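Nakberg Maple Finds a Second Life at the Ezzat Play Workshop

The old gymnasium floor at Nakberg is gone, but a lot of its story is getting a new chapter across town, where the Ezzat Play Workshop has started sorting through a delivery of maple and turning the best of it into boards for block play.

The workshop opened its doors for a preview in April, and what a fun afternoon it was! Visitors could run their hands over finished boards, dig through bins of colored shapes and ask the makers every question they could think of. More than one grown-up had to be reminded that the little chairs were for the children.

The building on Vedov Street went up in 1943 as a repair shop and still has its tall windows and its wide loading door. Ezzat moved in last winter with a grant of $3000 from the Sostier Fund, and most of that money went into clamps, sanding belts and a better dust system. The rest paid for paint.

The boards are the stars. They are big, thick and pale, and no two have the same grain. The makers look for pieces with some movement in them – swirls, streaks, the odd knot – and leave those marks showing. Children love them. A swirl becomes a river, a knot becomes an island, and a block that was a tower a minute ago is suddenly a lighthouse.

The blocks themselves are simple shapes in strong colors, the kind that stand up on their own and can be told apart from across a room. During the preview, the favorite game by far was a sorting race in which players lined up their shapes along one side of the board and kept the middle clear for building. A quieter crowd gathered at the back, where a pair of sisters spent most of an hour on a single long wall.

The table everyone asked about was the blue one with rows of round holes across its top. It makes a great base for a pale board, and the colors really pop against it. 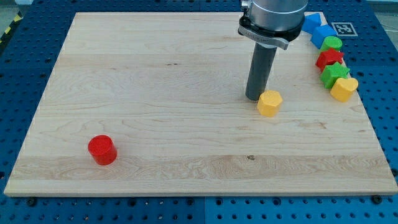 What Happens Next

Ezzat plans to make 100 boards by the end of summer. The first ones are promised to the Nakberg library and to two preschools on the north side, and the library hopes to have its set out on the floor of the children's room in time for the summer reading program. Each set will come with a cloth bag of blocks and a card of starter games, including the sorting race.

The workshop will also hold open sanding evenings, starting at 6:30, for anyone who wants to try their hand at finishing a board. No experience is needed, and masks and sandpaper are provided. Children are welcome with an adult. Wear something you don't mind getting dusty, because you will!

Anyone with spare hardwood in good condition is asked to drop a note at the Vedov Street office before bringing it over. Storage is tight right now – the last delivery filled the back room to the window sills – but the makers are happy to look at pictures and measurements ahead of time. Maple is first on the wish list, followed by birch and beech.

Parking is available behind the building, next to the loading door.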